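Bremelgate Tabletop Set – README

Maintained by Eylül Güler and Vicente Painemal. Questions about the labels go to Nazmiye Dursun.

What is in the set

The set has 1,162 short recordings of small household tidying tasks on a table: putting cups in a row, folding a cloth, closing a box, sorting cutlery. Of these, 97 are kept apart for testing and should not be used for training. All recordings are at 30 frames per second.

The table and the room

We used the same wooden table for the whole set. The grain has a strong color, and in early tests it confused our segmentation of brown objects, so please check your results on the cardboard boxes separately.
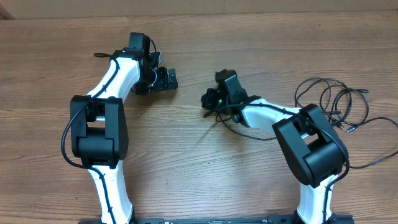 Tabletop with reddish-brown grain, pale beige surface along the far side.

The surface behind the table stays in place in every session. It is plain on purpose, but plain does not mean uniform. The beige tone changes with the light of the day, and we did not correct it. In the morning sessions it is warmer. If you need constant color, the file light_notes.csv gives one value for each session.

Known problems

Close views are often a little soft. We kept them – removing them would also remove most of the last moments before a grasp.

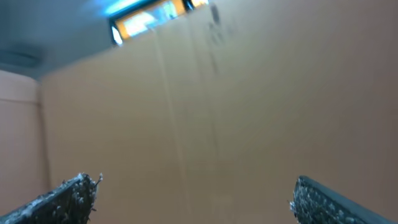 Seven recordings have the wrong task name in the first release. Nazmiye corrected them in the second one, but the old names are still in the archive folder, please ignore them. In the cloth folding task the start position is not always the same, because two people prepared the table and each had a different habit.

Folders

sessions/ – recordings, one folder for each session
labels/ – task name, start and end
test/ – the recordings kept apart
archive/ – old labels, only for comparison

Use

Free for research and teaching. For other use write to Kelly Lockwood first. We answer mail on Monday.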